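New yellow table at Ploreno

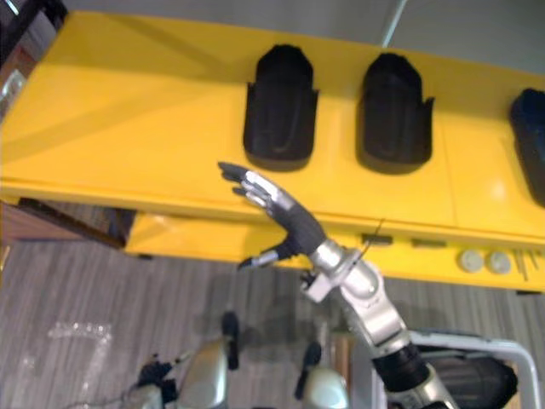
The yellow table with its black holders, September 22, 2024.

The long table ordered in January has been put up in the main room at Ploreno. It has a bright yellow top, divided into panels, and black holders standing along the far half. They are spaced evenly so that each can be reached without leaning over its neighbour.

The table came from Wamow and the holders were bought separately, at a cost of 258 pounds for the set. Canan Akyol chose the colour after trying 2 others in the same light.

The glossy surface shows marks easily, so please wipe it with a soft cloth – no scouring pads – and leave the holders where they are. If one needs to be moved, tell Canan first. Bags and coats go on the hooks by the door as before.

The old table has gone to Flurnura, where it will be used for sorting post.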